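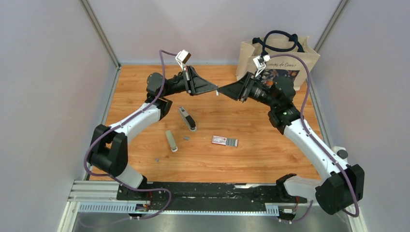

# Town only sent an observer to the district talks. Can we still get in later?

**plumcreek_porch**

Hi all, long-time reader, first time posting in the local government section. I live in Prondimthorpe (population 3222, so you can guess how exciting our council meetings are). Since March the towns of Tevitia, Maihi and Solengate have been holding talks on setting up a joint district. At first it was just going to be water, and now it's water, road crews and one shared building inspector, with a board that can set fees for everybody.

We were invited. Our council voted to send an "observer," who turned out to be a very nice man from the permits office with no power to agree to anything. He went to two meetings, took notes, told everyone that our town wishes them well, and came home. His report is a page and a half and I've read it three times. It says he doesn't think the other towns will ever agree on how to split the board seats.

Well, they agreed! There's a draft now, and it goes out for 60 days of comment before the three councils sign. Our council is still saying we can "look at it again once it's up and running." That bugs me. I feel like if we come in later we'll be stuck with whatever rules they wrote, plus I buy my water through a line that runs half a mile inside Maihi, so it's not like I can ignore the thing.

So can a town join one of these after it's already formed, and is it a worse deal? And is there anything a regular person can do during the comment period if their own town isn't even a party to it?

**gravelroad_again**

Just join later, towns do it all the time. My sister's town did and it was fine. I wouldn't lose sleep over it.

**minutes_and_motions**

I sat on a small-town council for two terms and we went through something a lot like this, so take this as one person's experience in one state (yours may have different rules on joint agreements, and your town attorney is the one who should know).

Short version is yes, you can nearly always join later, if the agreement says how. That's the part to go find. Look in the draft for a section called something like "admission of additional parties," usually way in the back near the boring stuff about insurance and notices. What you want to know is how many of the existing members have to say yes. If it's a majority, your town is in decent shape. If it's every single one, then Solengate or whoever can hold you up over some old fight about a bridge, and believe me, people remember the bridge.

Next, look for a buy-in. Ours had one and it about killed us. The founding towns had each put in 500 dollars to get the thing going, which was pocket change, and then when we came knocking four years later we were asked to pay a share of every truck and pump they'd bought in the meantime. Fair enough, I guess? But we'd had no say in which trucks.

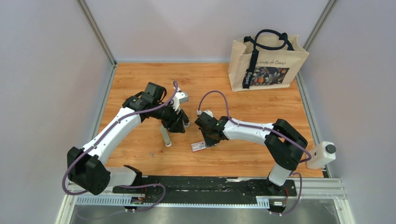
*Two robot arms over a wooden tabletop, with pale panels around it*

And then board seats. Founders tend to write the seat formula to suit themselves, and it's really hard to get it reopened. Ours was by water hookups and we were a well town, so we ended up with one vote and a lot of coffee.

As for what you can do, anybody can usually send a comment, resident or not. Mention the water line! If you're a paying customer inside their service area then you're affected, and I'd put that in the first sentence. Ask them in plain words to add an admission clause with a simple majority and a cap on the buy-in. It costs them very little to say yes to that before they sign.

At home, get a petition going. We had 161 signatures on ours and it moved two council members who'd been sitting on their hands. Ask for one specific thing, like sending someone to the next session with authority to negotiate. "Please reconsider" gets you a polite nod.

**plumcreek_porch**

Thank you, this is great! I found the clause, it was on the second-to-last page like you said. It's unanimous. Ugh. There's nothing in there about a buy-in at all, it just says "on such terms as the members may set," which sounds worse to me than an actual number.

I'm writing my comment tonight and I've asked for a slot at our next council meeting.

**minutes_and_motions**

"Such terms as the members may set" is exactly what I'd go after. Ask them to put a formula in, even a bad one. And bring copies of that page for every council member, since I'd bet at least half of them haven't opened the draft.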